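Glass partition with blinds behind it - glare from ceiling tubes and a taped sign

Forum: Office Fit-Out and Interiors

morris_r
Joined in December, 57 posts
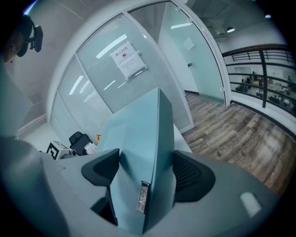
We have a run of framed glass partition, white aluminum mullions, horizontal white blinds on the room side. The corridor ceiling is dark with exposed structure. Two complaints from the people who work there. First, the fluorescent tubes reflect in the glass as long streaks, and with the blinds closed the reflections compete with the slats. Second, the no photography notice (禁止拍照) is a sheet of paper taped to a panel. I want to replace it with something permanent and deal with the glare in the same order if possible.

Options I have priced so far are matte film on the corridor face or louvers on the corridor fittings. The film quote is 1470 for the whole run, fitted. Stevholm quoted the louvers separately and I am waiting on the revised figure.

tallow91
Louvers first. The reflection is a geometry problem. Bare tubes over a vertical glass face will always show at a low viewing angle, and a dark ceiling makes it worse by contrast. A louver with a decent cutoff removes most of it and you do not touch the glass.

Film will blur the streaks. It will not remove them.

glazier_nw
Disagree in part. I have fitted a lot of matte film on corridor glass and blurred is usually enough to stop the complaints. What people object to is the hard edge of the tube. Spread that over a wider patch and it drops below what they notice.

Check two things before ordering:

Whether the glass is tempered or laminated, and whether the film maker allows that type. Some films raise the glass temperature in direct sun. In an internal corridor this is rarely an issue.

Whether the gaskets can be eased back. If they can't, trim the film roughly 2 mm short of the gasket and accept a visible line.

morris_r
No direct sun on that stretch. I don't have a glass spec. There should be a stamp in a corner of each panel but I have not looked yet.

tallow91
Look before you pay anyone. Also, film on the corridor face gets scratched by carts and cleaning pads. On the room face it is protected but does nothing for a corridor reflection, so you are stuck with the exposed side.

Mairéad Heffernan
On the sign. Tape residue on glass comes off with isopropyl alcohol and a plastic scraper. Do not use a metal blade if film has already been applied. If you go with film, have the notice cut in vinyl and put on top of it, so the wording can change later without redoing the panel. We used Wandix lettering on our last job, 200 mm tall for the symbol and much smaller for the text. Readable from the far end of the corridor.

Put one on the door as well. People read what is next to the handle and ignore the panels.

glazier_nw
Agree on the door. If it is in a curved frame, measure the flat glass only and keep the vinyl well inside it. Templates taken off the frame come out wrong.

tallow91
Vinyl over matte film lifts at the corners. Seen it several times. I would use a rigid plate with adhesive pads on clear glass.

Mairéad Heffernan
Ours has not lifted. It depends on the film surface. Ask for a sample of both from the same supplier and leave it up for a month.

morris_r
Thanks. I will read the glass stamp, get a sample panel done on the corridor face, and ask Nostum for one louvered fitting on trial directly opposite. Vinyl sample goes on the film, rigid plate on the next panel along. Will post the louver price when it arrives.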